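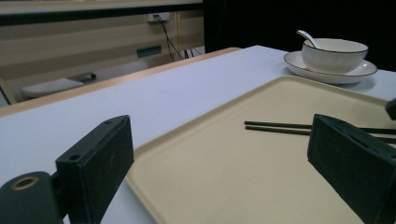

Ticket 313 - booking page drops table orders
Opened 1/8/26 by Perrine Lebrun, Ranley cafe

Problem: customer picks a table, adds drinks, hits Pay, page goes back to the menu. Cart empty. Card not charged. Only on phones, laptop is fine.

Tried so far
- cleared cache on the Lecomte tablet, no change
- logged out of Clotero and back in, same
- switched off the tip screen - worked twice then failed agian

Log shows error 730 right after Pay. Session timing out after 65 seconds, was set way longer in June.

Update: Rarnora support raised the timeout on their end. 3 test orders went thru on my phone. Tip screen still off, will turn it back on after lunch rush. Leave ticket open pls.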